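Grollar dressing rooms and stage door, cast arrival check, July

Done before the Illudcombe premiere, doors 6:30 pm. Cast of 18 coming through the side entrance.

Stage door lock: OK. Sticks a bit, lift and push.
Room 3 mirror lights: two bulbs out. FAIL. Replaced by 5, now pass
Extinguisher, corridor: in date, pin in, tag signed
Costume rail: wheels dont lock. Wedged for tonight, needs a new one
Red carpet edge: taped down full length. Re-tape after the rain

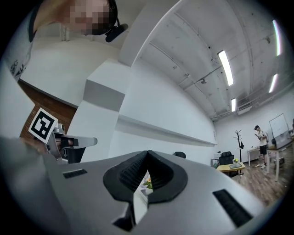 Yetunde Adebisi
Backstage safety lead, Grollar

Photo pen barriers: 2 feet missing at the street end. Christos Kyriakidis chasing the hire firm. Do not open pen until fitted.
Capacity: 402 seated, fine. Foyer limit 183, and the Genex party list is already over 183. Raptis to stagger the interviews or move them upstiars.
Fan line: keep clear of the ramp. Last time people were leaning on the rail for autographs
Car drop-off: Athanasiadis arrives first, then Nieminen. Cones out by 6
First aid: kit full, ice packs low

Re-check pen and foyer 6:15. Initial both.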